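Review: Vornel bin-picking course kit, second edition

Bought for: student robotics club, evening group
Used for: one term, ending in June

The Vornel kit is a set of painted blocks, a calibration sheet, a cable dressing pack and a printed course of 20 exercises. It assumes that the club already has an arm, a gripper and a bin. We ran it on our KUKA, with members working in pairs.

The blocks are the best part. Edges are clean and the sizes agree closely enough that one grasp width serves for all of them. The early exercises use a few blocks at a time, which suits beginners: a failed pick is easy to trace to the pose estimate or to the approach angle. Exercise 2 is badly worded and should be read alongside the errata.
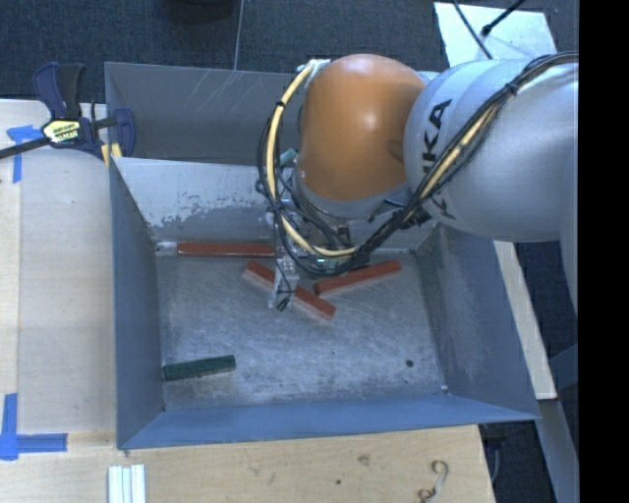
Joar Backlund disagrees about the early exercises. He would skip straight to the full bin, on the grounds that sparse picks teach students to tune for a case that never comes up in a competition round.

His point has some weight. Our entry for the Damine round was scored over 200 picks, and the course never goes beyond 76 in a single run. Clubs with a competition in view will need to write their own longer tests.

The cable pack is adequate. The ties are short and the instructions say nothing on slack at the wrist, so allow extra length before the first full rotation. Hegedűs sells a longer set that fits the same clips.

Spare blocks can be ordered singly. Delivery from Prastamow was quick.

Rating: 4 out of 5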